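Esska Mini Gel Kit: my take after a full semester

I teach an evening intro to molecular biology, and I've been wanting a gel setup that doesn't need its own bench. The Esska Mini is a tank, a casting tray, two combs and a blue light viewer that all stack into one box (a box that fits on my bookshelf, hooray!). I bought mine from Vídalín and it showed up well packed, with a spare comb I hadn't ordered.

First run was a plasmid prep my students had made, plus a PCR product we expected at 1,754 base pairs. I poured a one percent gel and ran it at 70 volts, a bit low, but I like my bands tidy. The ladder came out crisp and our product sat comfortably above the 1,000 mark, right where I wanted it.

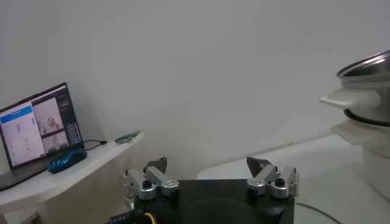
The viewer is the part I'd pay for again. No UV, so I can let people lean in and argue over bands, and the orange cover slides off without a fight. The combs are less lovely. The thin one flexes when you pull it, and I tore 3 wells before my friend Maribel Cárdenas told me to flood the gel with buffer first. Works great now!

Gripes: the lid is stiff, the power leads are short, and the manual skips agarose percentages completely. If you mostly run big gels, the Enix tank is still the better buy. For a small class, I'd get the Esska again, and I've already asked for a second one for August.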